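Viltorov Holiday Homes open day: a visit report

Posted 2019-07-27 in Trips and Visits

The invitation said "come and sleep on it", which I took to mean we would be allowed to stay the night. We were not. It meant the mattresses in the show lodges could be lain upon, shoes off, between ten and four.

Viltorov is a holiday park in the making, on the far side of the reservoir from the old sailing club. When it is finished there will be lodges to rent by the week, a handful for sale, and a building called the Hub where you can get married, or eat a toasted sandwich, depending on the day. I went with Tia Dobson, who was looking for somewhere to put her parents' golden wedding guests, and who has a list of requirements that runs on to the back of the envelope.

Getting there. The postcode on the leaflet takes you to a farm. The farmer has put up a sign saying NOT VILTOROV, with an arrow, and the arrow is better than anything the park itself has managed. After that it is a mile and a half of single track with passing places. We met a bread van and a horsebox, and I reversed for both. Parking was on grass at the bottom of the hill, with the lodges at the top of it, and a golf buggy was running for anyone who needed a lift. Tia has perfectly good knees and took the buggy.

We were greeted by Matúš Procházka, the site manager, who handed out hard hats and then told us we wouldn't need them. He was a good guide, I thought. He answered what he was asked and said "I don't know" twice, which is two more times than I have heard it from anybody selling holiday property. There were a dozen or so in our party, mostly couples, plus one man on his own who tapped every wall he came to and nodded.

There are three types of lodge. The Gridby is the small one, sleeping four if two of them are children or on poor terms with comfort. The Henríquez sleeps eight and has the balcony you see on all the leaflets. The Zatar is the big one, for reunions and stag weekends (though not stag weekends, said Matúš, pointing at the terms). I asked where the names came from and was told there had been a process.

We began in the Gridby. It smelled of new carpet and had a decent little kitchen, a proper oven instead of the usual two rings and a microwave, and a shower you could turn round in. The bedroom is where they've saved the space. To open the wardrobe you have to shut the door, and to shut the door you have to be sitting on the bed. Weekly rent in February will be 500 pounds, and a good bit more in the school holidays. The exact amount of "a good bit more" was on a sheet that had not come back from the printer.

The Henríquez was a different matter. I had gone ready to sneer at the balcony and I'm afraid I sat on it for some time. You get the whole of the water, the woods behind, and only a corner of the pumping station. The living room is upstairs to make the most of this, so the bedrooms are underneath and rather dim, and anyone who goes to bed early will hear every chair leg. Tia lay down in the back bedroom while the rest of us walked about overhead. She reported that she could tell which of us was wearing boots. 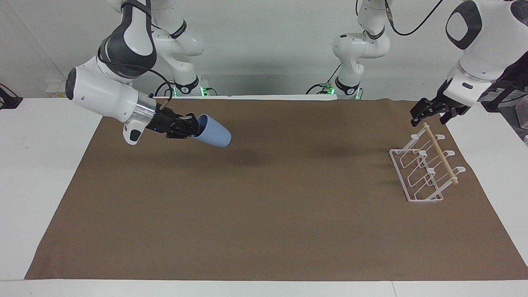
She also tried every tap in the place, as she does. Hot water reached the upstairs sink promptly and took its time getting to the downstairs bathroom. The oven door and the fridge door can't both be open at once. I wouldn't have noticed until Christmas dinner, and by then I'd have been the one holding the turkey.

On to the Zatar, up a path of loose stone that they say will be tarmac by the time it matters. It sleeps 17. I can't see why anyone would build a house for 17, and Matúš said it was supposed to be 16 until somebody found room for a single bed on the landing. There it was, made up with a cushion and a folded throw, next to the airing cupboard. Every family will know straight away who is getting it.

The rest is better. The dining table is one long piece and everyone can sit down together, a thing I have rarely met in a big rental, where you generally find ten matching chairs and a piano stool. There are two fridges, two dishwashers and five bathrooms. The hot tub is on a deck at the side and was covered over, with a notice asking us not to lift the lid. The man who tapped walls lifted the lid. It was empty.

A week in the Zatar in high season will be 3255 pounds. Somebody behind me breathed in sharply, but Tia had already worked it out per head on the back of her envelope and thought it fair, provided all the heads pay up. She has cousins who do not. The damage deposit is 900 pounds on top, returned within a fortnight of leaving. I asked what sort of thing would come out of it and was given the example of candle wax, in a tone that suggested there had already been candle wax.

Lunch was in the Hub, or the half of the Hub that has a ceiling. Soup, rolls and a very good lemon cake made by Nkechi Lawal, who will be running the café when it opens and is the strongest argument for the whole development. She means to do breakfast hampers delivered to the door and a supper you can order by noon and heat up yourself. I told her this was all anyone wanted from a holiday. She gave me a second slice, so I asked her about the suppers in more detail.

After the cake came the talk. Veronika Halász, from the sales side, had slides. If you buy a lodge, you can use it yourself for some weeks and let the park rent it out for the rest, and the park takes its share. She went through this briskly. Questions from the floor were mainly about that share, the yearly ground rent, and what happens to the lodge when the lease runs out. The answer to the last of these was long and I wrote down "ask a solicitor". Pitches for the first phase had "largely gone", according to the slide. On the plan by the door most of them were still white, and the key said white meant available. I expect the plan was an old one.

To be fair to her, she didn't push. There was no little room with a box of tissues and a contract in it, and we weren't asked for a phone number until we were leaving. I have been to a timeshare morning where they kept hold of people's car keys.

In the afternoon we were free to wander. I went down to the water with Abelardo Ulloa, who is laying out the paths and planting, and who was the only person on site wearing his hard hat. He has put in willow along the shore and a hedge to hide the bins, and is in a long argument with some geese. Swimming isn't allowed in the reservoir and never will be. That ought to be a good deal plainer in the leaflet, where a woman in a bathing costume is looking at it hopefully. Small boats can be hired from the sailing club. The walk right round the shore takes two hours and is flat, apart from one bit he described as "not flat".

A few practical points for anyone thinking of booking.

Dogs are welcome in the Gridby and the Henríquez, two at most. None in the Zatar.

There was no phone signal anywhere on the hill except at the top of the buggy track, beside a gatepost. Wifi is promised for the lodges. Ours wasn't switched on.

Towels are included, but tea towels are not. I asked why and was told it was normal.

The nearest shop is four miles off and shuts at half past five. Bring milk.

Wheelchair users should ask for one of the lower Gridbys, which have a ramp and a wider bathroom. We looked in at one and it seemed properly thought out, with grab rails where you'd want them. The Henríquez, with its living room up a flight of stairs, is no use at all.

Checking in is from four and checking out is by ten. For 17 people and one airing cupboard, by ten strikes me as bold.

Tia has put her name down for a Zatar, paid nothing so far, and is deciding which cousin goes on the landing. I would take a Henríquez out of season, with the upstairs to myself and other people's boots kept off the floor. We left just before four with a tote bag each, containing a pen, a fridge magnet in the shape of a lodge, and the leaflet with the wrong postcode on it.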